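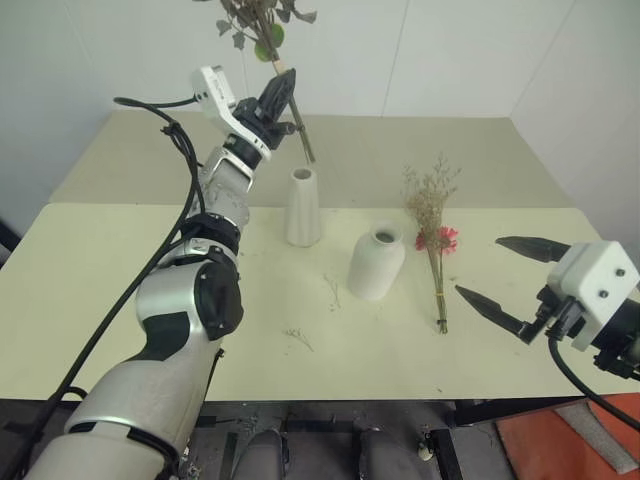
꽃병에 마른 가지를 꽂는 작업. 왼쪽 집게가 잎이 달린 가지 묶음을 잡고 있고, 오른쪽 집게는 손가락을 벌리고 있다.

로봇은 집안일을 할 수 있을까?
어린이 기술 교실 · 초등 4~6학년
글: 샨텔 무들리(Chantelle Moodley)

자동차 공장에는 로봇 팔이 오래전부터 있었다. 무거운 문짝을 들고, 쇠를 붙이고, 페인트를 뿌린다. 그런데 설거지를 하는 로봇, 양말을 개는 로봇, 꽃병에 꽃을 꽂는 로봇은 집에서 보기 어렵다. 사람에게는 문짝을 드는 일이 훨씬 힘들다. 로봇에게는 어느 쪽이 더 어려울까?

이 글에서는 꽃꽂이를 중심으로 이 질문을 살펴본다.

1. 공장 일과 집안일의 차이

공장 로봇은 대개 같은 자리에서 같은 동작을 반복한다. 부품의 모양과 크기가 정해져 있고, 부품이 놓이는 위치도 정해져 있다. 로봇은 저장된 순서대로 팔을 움직이면 된다. 부품이 손가락 한 마디만큼만 옆으로 밀려 있어도 작업을 멈추는 기계도 많다.

집은 다르다. 컵은 어제 있던 자리에 없다. 양말은 뒤집혀 있고 의자는 식탁에서 빠져나와 있다. 꽃은 한 송이도 똑같지 않다. 집안일을 하는 로봇은 물건이 어디에 있는지 매번 새로 찾아야 하고, 찾은 다음에는 어떻게 잡을지도 매번 새로 정해야 한다.

이렇게 미리 정해지지 않은 환경을 기술자들은 '비정형 환경'이라고 부른다. 조금 어려운 말이지만 뜻은 단순하다. 모양이 정해져 있지 않은 환경이라는 뜻이다.

2. 꽃 한 줄기를 꽂는 순서

사람은 꽃을 꽂을 때 순서를 따로 생각하지 않는다. 로봇에게 시키려면 일을 잘게 나누어야 한다.

찾기. 카메라로 탁자 위를 보고 어느 것이 줄기이고 어느 것이 꽃병인지 구별한다. 흰 벽 앞에 흰 꽃병이 서 있으면 경계를 찾기가 더 어렵다.

잡기. 줄기의 어느 부분을 잡을지 정하고 집게를 그쪽으로 옮긴다. 너무 위를 잡으면 잎이 눌리고, 너무 아래를 잡으면 꽃병에 넣을 부분이 남지 않는다.

들기. 탁자에서 떼어 올린다. 가지가 길면 끝이 흔들리므로 천천히 움직인다.

맞추기. 줄기 끝을 꽃병 입구 위로 가져간다. 입구가 좁을수록 허용되는 오차가 작다. 오차란 목표 위치와 실제 위치의 차이를 말한다.

넣기. 줄기를 아래로 내린다. 입구에 걸리면 조금 올렸다가 방향을 바꾸어 다시 내린다.

놓기. 집게를 벌리고 팔을 뒤로 뺀다. 잎이 집게에 걸려 있으면 꽃병이 함께 끌려와 넘어질 수 있다.

한 단계에서 틀리면 다음 단계도 틀린다. 잡을 때 줄기가 비스듬히 기울었다면, 맞추기 단계에서 그만큼 방향을 고쳐야 한다.

3. 마른 가지는 왜 다루기 어려운가

나무토막은 단단하다. 조금 세게 잡아도 모양이 변하지 않는다. 마른 식물은 약하다. 세게 잡으면 부서지고, 약하게 잡으면 미끄러진다. 탁자 위에 작은 잔가지 조각이 떨어져 있으면 로봇은 그것이 꽂아야 할 꽃인지 그냥 부스러기인지도 판단해야 한다.

사람의 손끝에는 감각을 느끼는 부분이 아주 촘촘하게 모여 있다. 줄기가 미끄러지기 시작하면 곧바로 느끼고 힘을 더 준다. 손가락이 두 개인 집게 가운데에는 손끝 감각이 전혀 없는 것도 있다. 그런 집게를 쓰는 로봇은 카메라 영상과 모터에 걸리는 힘만 가지고 상황을 짐작한다.

묶음은 더 복잡하다. 여러 줄기가 끈이나 띠로 묶여 있으면 한 덩어리로 움직이지만, 묶이지 않은 줄기는 제각각 움직인다. 한 줄기만 꺼내려고 했는데 옆 줄기가 따라 나오는 일도 생긴다.

4. 팔이 두 개면 더 쉬울까

팔이 두 개면 할 수 있는 일이 늘어난다. 한쪽으로 꽃병을 붙잡고 다른 쪽으로 줄기를 넣을 수 있다. 한쪽이 꽃을 꽂는 동안 다른 쪽이 다음 꽃을 준비할 수도 있다.

대신 계산할 것도 늘어난다. 두 팔이 서로 부딪치면 안 되고, 한 팔이 카메라의 시야를 가려도 안 된다. 팔에 연결된 전선이 꽃병에 걸리는 경우까지 생각해야 한다. 병뚜껑 열기처럼 두 팔이 물건 하나를 함께 다루는 일에서는 박자도 맞아야 한다.

5. 로봇은 어떻게 배우는가

요즘 많이 쓰는 방법은 시범을 보여 주는 것이다. 사람이 조종 장치로 로봇 팔을 움직여 일을 하고, 컴퓨터는 그때의 영상과 팔의 움직임을 기록한다. 이런 기록이 많이 쌓이면 프로그램이 그 안에서 규칙을 찾는다. 이것을 '모방 학습'이라고 한다. 모방은 따라 한다는 뜻이다.

연습 과제 모음 '무키츠(Mukitz)'에는 시범 기록 2,210개가 들어 있다. 그중 꽃꽂이 시범은 201개이다. 나머지는 수건 개기, 그릇 옮기기, 선반에 물건 채우기 같은 일이다.

시범을 본 로봇은 시험을 치른다. '나니낭스(Naninance)' 연구팀은 키가 큰 꽃병으로 100번, 낮고 둥근 꽃병으로 100번 시험했다. 꽃병의 위치는 한 번 할 때마다 조금씩 바꾸었다. 연구팀은 입구가 넓은 꽃병에서 성공이 더 많았다고 정리했다. 실패는 대부분 맞추기 단계에서 나왔다. 줄기 끝이 입구 옆을 지나갔는데도 로봇이 그대로 팔을 내린 경우였다.

사람이라면 한 번 보고 고쳤을 실수이다. 로봇이 실수를 알아차리려면 실수했을 때의 시범도 필요하다. 그래서 연구팀은 일부러 빗나가게 한 다음 다시 맞추는 시범을 따로 기록한다.

6. 가게에서는 어디까지 왔을까

가게 일은 공장 일과 집안일의 중간쯤에 있다. 상품의 모양은 대체로 정해져 있지만, 손님이 만지고 옮기기 때문에 위치는 계속 바뀐다.

생활용품점 '롤런즈(Rowlands)'는 3월에 선반 정리 로봇을 시험했다. 상자에 든 상품은 잘 옮겼다. 비닐봉지에 든 상품은 자주 떨어뜨렸다. 비닐은 빛을 반사하고 잡을 때마다 모양이 달라진다. 꽃다발 코너는 시험에서 빠졌고, 지금도 사람이 맡고 있다.

7. 그래서 할 수 있을까

조건이 맞으면 할 수 있는 일이 있다. 평평한 바닥 청소는 이미 여러 집에서 기계가 한다. 정해진 종류의 컵을 정해진 선반에 올리는 일도 연구실에서는 가능하다.

아직 어려운 일도 많다. 처음 보는 부엌에서 설거지를 처음부터 끝까지 하는 일, 엉킨 빨래를 풀어서 개는 일, 꽃의 길이와 색을 보고 어울리게 꽂는 일이 여기에 들어간다. 마지막 일에는 문제가 하나 더 있다. 줄기가 꽃병에 들어갔는지는 카메라로 확인할 수 있지만, 보기 좋은지는 무엇으로 재야 할지 정하기 어렵다.

낱말 풀이

집게(그리퍼): 로봇 팔 끝에 달려 물건을 잡는 장치.
관절: 팔이 굽거나 돌아가는 부분. 사람의 팔꿈치와 손목에 해당한다.
오차: 목표와 실제 결과의 차이.
모방 학습: 시범 기록을 보고 동작을 배우는 방법.
비정형 환경: 물건의 위치와 모양이 미리 정해지지 않은 곳.

직접 해 보기

준비물: 나무젓가락, 마른 풀이나 가는 빨대 몇 개, 입구가 좁은 플라스틱 병

1) 나무젓가락으로 빨대를 하나 집어 병에 넣는다.
2) 한쪽 눈을 감고 다시 해 본다.
3) 두꺼운 장갑을 끼고 다시 해 본다.
4) 어느 단계에서 가장 많이 실패했는지 공책에 적는다. 찾기, 잡기, 들기, 맞추기, 넣기, 놓기 가운데에서 고른다.

한쪽 눈을 감으면 거리를 짐작하기 어려워진다. 장갑을 끼면 손끝 감각이 줄어든다. 유리병은 깨질 수 있으므로 쓰지 않는다.

다음 글: 빨래 개기 로봇 '에모망스(Emomance)'는 왜 수건부터 배웠을까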